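Folding and tidying: the things you keep asking me

I get the same handful of emails every week, so I've put my answers in one place. Have a rummage before you write in!

Do I need a special folding board?
No. I bought one from Zeneswood years ago and it lives behind the wardrobe now. Any flat surface you can reach across without stretching will do, and I much prefer fabric to a shiny tabletop – things don't slide about while you're squaring up the corners.

What size should a cloth end up?
Measure your shelf first. Mine is 41 cm deep, so I fold my cloths to 40 cm and they sit just inside the edge. If yours come out wonky, open them right up and start again (I know, I know), smoothing from the middle outwards.
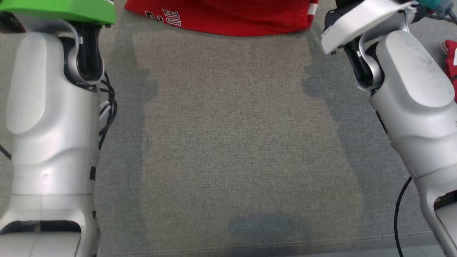 Should I fold cloths and clothes together?
I do all the plain flat things first and leave T-shirts and jumpers till last, when I've got into the swing of it. With anything that has printed lettering on it, I fold with the print facing inwards and keep the iron well away from it.

How many cloths does one house need?
I've settled on 5 for the kitchen and a few spares upstairs. Your house might be messier than mine, in which case have more!

Which storage boxes do you use?
The low Mak ones, with the lids off. I tried the Starard stacking set too, but I got fed up of lifting three boxes to reach the bottom one.

Can I get your folding sheet on paper?
Yes – it's sheet 839 in the Plelteck shop, and the July 2019 version has bigger print. Fitted sheets are still missing from it, sorry. I'm working on those and they're driving me up the wall.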